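Ticket: Kendness bench / episodes failing the length check
Queue: Collection, Drulholm site
Opened by: Ladan Zamani
Assigned: Nivaldo Batista
Priority: Normal (was High, was Low, was High)
Status: Closed, with a grumble

Ladan Zamani, Wednesday, 8:40 am
The overnight check on the Kendness set threw out 205 episodes. Reason given for all of them is "length mismatch," which is the checker's way of saying it's unhappy and would like to be left alone. Total in the set before the check was 2,724. The milestone is 2,000 accepted, so we're still over the line, but I don't like losing that many in one go and I'd like to know why before we record more of the same.

All 205 are two-arm episodes. None of the single-arm ones failed. They are spread over different operators and different days, so please nobody start with "who was on shift."

Nivaldo Batista, 9:05 am
Who was on shift?

Ladan Zamani, 9:06 am
Nivaldo.

Nivaldo Batista, 9:31 am
Fine. Opened a handful. The camera stream and the left arm's joint log agree with each other. The right arm's joint log is short. It doesn't have a hole in the middle, it just stops early, as if it had somewhere to be. The gripper log for the right arm stops at the same place.

Checked the disk first. Plenty of room. Checked that the clocks agree. They do, which is a first in my time here.

Next guess is that the right arm's logger is quitting when the arm sits still. We have an idle timeout in there from the old Allen bench, where it was added to stop people from recording their lunch.

Azadeh Asadi, 9:50 am
I added that timeout and I stand by it. We had an episode in which a gripper held a spoon over a tray for the length of a sandwich.

It should be off on Kendness though. It's in the shared config as off.

Nivaldo Batista, 10:12 am
It is in the shared config as off. The right arm isn't reading the shared config. It's reading a local copy with the name "config_final_use_this_one." I've looked at the contents and I would not use this one.

Soudabeh Mohammadi, 10:20 am
That was me, in May, when the network share was down and we had a demo for the Sadeghi people. I meant to take it out the same afternoon. Sorry, all.

Nivaldo Batista, 10:41 am
No harm. Well, 205 harms.

Local copy removed, right arm pointed back at the shared config, logger restarted. Test episode: left arm does the pick, right arm waits the whole time. Right arm log still stops early.

So I have fixed a real problem that wasn't this problem. I'm leaving the fix in and taking credit for it.

Ladan Zamani, 10:44 am
Noted. Moving to High.

Amnuay Noiphan, 11:15 am
Can I ask what the right arm is supposed to be doing in these? I ran a lot of them and my task sheet says the left arm picks up the part and carries it across, and the right arm "assists as needed." In most of mine it was never needed. I parked it and got on with things.

Ladan Zamani, 11:22 am
Good question and the sheet is vague on purpose. We want the learner to see both: takes where the second arm joins in, and takes where it has the sense to stay out of the way. If the only thing it ever sees is two busy arms, it will decide that busy is the goal. I have worked with people trained on that data.

So parked is fine. Parked is wanted. What we can't have is parked and missing from the record.

Nivaldo Batista, 11:58 am
Amnuay, when you say parked, do you mean you held it still with the controller, or you pressed Hold on the pendant?

Amnuay Noiphan, 12:03 pm
Hold on the pendant. It's on the task sheet. Step 4, "secure the idle arm."

Nivaldo Batista, 12:04 pm
Thank you. I'm going to go stand in the corner for a minute.

Nivaldo Batista, 1:30 pm
Back from the corner. What happens:

You press Hold on the pendant. The controller puts that arm on hold and stops sending joint updates, on the theory that an arm on hold has no news. The logger waits for an update, doesn't get one, and closes its file politely with no error. The left arm carries on, the camera carries on, and you end up with one long file and one short one. The checker compares them and throws the lot out.

Tried it both ways on the bench. Still arm under the controller: full-length log. Still arm on Hold: short log. Tried each again to be sure, same result. Swapped arms so the left was on Hold, and the left log came out short. So it isn't the right arm's fault, and I withdraw the remarks I made near it this morning.

That also accounts for the spread across operators. It's everyone who read step 4. The people who skipped it have clean data.

Azadeh Asadi, 1:37 pm
I skipped it.

Ladan Zamani, 1:38 pm
We know, Azadeh.

Ladan Zamani, 1:52 pm
Two things then. How do we stop it, and can we save the 205?

Nivaldo Batista, 2:25 pm
Stopping it: I changed the logger so that when updates dry up and the arm reports Hold, it keeps writing the last known joint positions on every tick, with a flag next to them saying "held." The flag matters. I don't want someone in the training group finding rows and rows of identical numbers and opening a ticket about it, partly because the ticket would come to me.

If updates dry up and the arm does NOT report Hold, the logger now stops the whole episode and beeps. The beep is unpleasant. I picked it myself.

Saving the old ones: should be possible where the arm stayed on Hold until the end. Same trick, fill forward from the last good row to the end of the camera stream, add the flag. Where somebody took it off Hold partway and moved it, those moves were never written down, and I can't fill in what I don't have.

Soudabeh Mohammadi, 2:40 pm
I can go through the video and sort them. If the arm moves after the log ends, reject. If it doesn't, pass to Nivaldo for filling. Call it penance for the config file.

One ask before I start. Can somebody agree with me what counts as moving? The cables on the grippers sway after a move and I don't want to throw out an episode over a cable.

Ladan Zamani, 2:46 pm
Cables don't count. Joints and fingers count. If you aren't sure, reject it. We have enough that we don't need to argue for any of them.

Also please don't reject for ugly picks. If the gripper fumbles the part and goes back for it, keep it, as long as the logs are whole. Fumbles with a recovery are the most useful thing in the set and operators keep deleting them out of pride.

Amnuay Noiphan, 2:51 pm
I have deleted some out of pride.

Ladan Zamani, 2:52 pm
Everybody has. Stop it, please.

Azadeh Asadi, 3:10 pm
While we're in here, could we fix step 4? Suggested new wording:

"4. Leave the idle arm where it won't be in the way. You may use Hold. If the bench beeps, stop, save nothing, and tell Nivaldo."

Nivaldo Batista, 3:12 pm
Could we say "tell the ticket queue"?

Azadeh Asadi, 3:13 pm
We could.

Ladan Zamani, 3:20 pm
Going with the first version. Sheet updated. Old copies are out of the binder, and if you have one taped up somewhere, take it down.

Soudabeh Mohammadi, 4:35 pm
Partway through the pile. Most of the ones so far are fillable. A few have the arm coming off Hold near the end to get sent home, and I'm rejecting those as agreed, though it hurts, they were nice takes.

Side note that isn't this ticket: the task name is spelled two ways in the episode labels. "part_transfer" and "part_transfr". Same task. I assume we don't want the learner to treat the second one as a separate skill.

Nivaldo Batista, 4:41 pm
Separate ticket please. I'm begging.

Ladan Zamani, 4:43 pm
Separate ticket opened. Assigned to Nivaldo.

Nivaldo Batista, 5:05 pm
New logger is on Kendness. Ran the part transfer task with an arm on Hold, an arm still under the controller, and both arms working. All the logs match the camera stream for length. Pulled the network cable on one arm mid-episode to check the beep. It beeps. Azadeh has asked me not to check it again.

Not touched: the Allen bench. It has the older logger and the idle timeout, and as long as it's doing single-arm work it won't hit this. If anyone puts a second arm on it, read this ticket first.

Ladan Zamani, 5:15 pm
Closing. Summary for whoever searches for "length mismatch" next time:

Cause: arm on Hold stops sending updates, logger closes its file early.
Fix: logger fills forward and flags the rows as held; beeps and stops on any other silence.
Also fixed: stray local config on the right arm.
Still open elsewhere: sorting of the 205 (Soudabeh), label spelling (Nivaldo).
Recording on Kendness can resume.

Attachment (1)

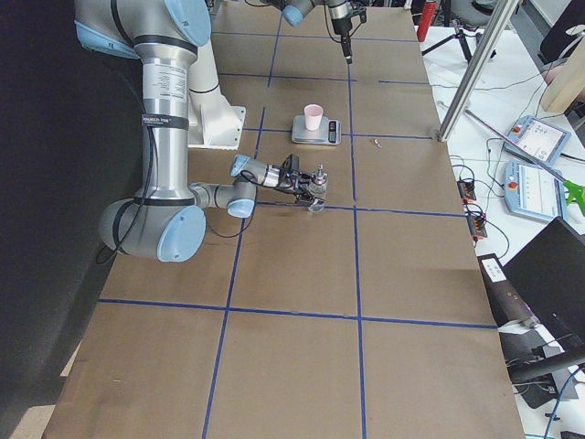
Kendness bench, part transfer task, part in the left gripper.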